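The Twelfth Chore

By the time I got off the tram at Hakuvness the doors had been open an hour and the queue ran right round the side of the hall. I didn't mind. I had waited all winter for the Brurham Chores Day, I had a cheese roll in my pocket, and the woman in front of me had brought her own laundry.

"They said you could," she told me, patting the bag. "They said bring something hard. So I've brought a duvet cover!"

I liked her at once. I had brought nothing but a notebook and thirty years of folding other people's shirts at the Tadumden steam laundry, where I still do mornings. Everyone there had an opinion about machines. The girls on the press thought they'd have our jobs by October. The driver thought they would never manage a sock. I had no opinion at all, only a huge, silly, childish wish to see one try.

There were twelve chores on the card, and you got a sticker for each one you watched. Wipe a table. Load a cup. Hang a coat. Put shopping on a shelf, which the shopkeepers had all crowded round, arms folded, looking like people at a horse sale. A machine called Ayele was doing tins when I got there, and it was good with tins. It turned every label to the front. One of the shopkeepers said his nephew had been with him two years and never once turned a label, and everybody laughed, and Ayele put up another tin.

It was slow, mind. I could have filled that shelf and had my tea. But there is a kind of slow that is lovely to watch, like somebody icing a cake, and I stood there so long that my feet went numb. When it came to a bag of rice it stopped. You could feel us all lean in. A tin stays a tin, but a bag of rice is a different shape every time you touch it (any child who has helped with the shopping knows this, though I'd never thought of it as something you would have to learn). It took hold of a corner, let go, and took hold lower down. Up went the rice. I clapped so hard I dropped my pencil.

After that I went round the rest at a trot. The coat went well and the cup went very well. The duvet cover was a disaster from start to finish, and its owner was thrilled. "Forty minutes it takes my husband," she said, "and he swears." She stayed to watch it go wrong a second time.

The twelfth chore was at the far end, by the tea urn, and hardly anyone had got that far. The card said only: Tidy up. No tins, no cup. You were supposed to leave the sort of thing that gets left, and see.
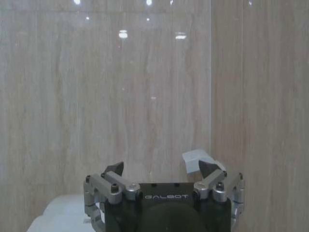

I should explain about paper. At the laundry I go through the pockets. It's the first job of the morning and it is mine, because I have the fingers for it. Receipts, bus tickets, shopping lists, once a love letter that I put back in its envelope and pinned to the hanger. Paper is the worst thing in the world to pick up. It lies flat, or it gives way, or it sticks to the one beneath, and you do it with the edge of a nail and a sort of breath, and you couldn't tell anyone how.

So I asked the young man looking after that end whether it could do pockets.

He looked delighted. I don't think he'd been asked anything since lunch except where the toilets were. "Pockets!" he said. "No. Oh, no. Not yet. It would have to find the pocket first. And then it would have to know it was a pocket, and that there was something in it, without seeing."

"And if it tore?"

"What would you do?"

I said I'd feel it start to go, and stop. He wrote that down. He wrote it on the back of his hand, which made me think he might be quite clever, and then he asked how many pockets I did in a morning. I told him around 100, more after a bank holiday, and he shook his head as if I'd said I could fly.

We talked until the urn was cold. He wanted to know about linings, and about those little ticket pockets inside the big ones, and whether I went in with two fingers or three. I had never been asked. I found I had to keep taking my hand out of my own coat and looking at it. Two fingers, as it happens, and the thumb stays outside to hold the cloth. He tried it on his own jacket and found a pound coin.

On the tram home I got out my card and counted the stickers, all there, and showed them to the woman with the duvet cover, who was asleep. It was dark by the time we passed the laundry. The driver's van was in the yard, and I thought about what I'd tell him in the morning. I would start with the rice.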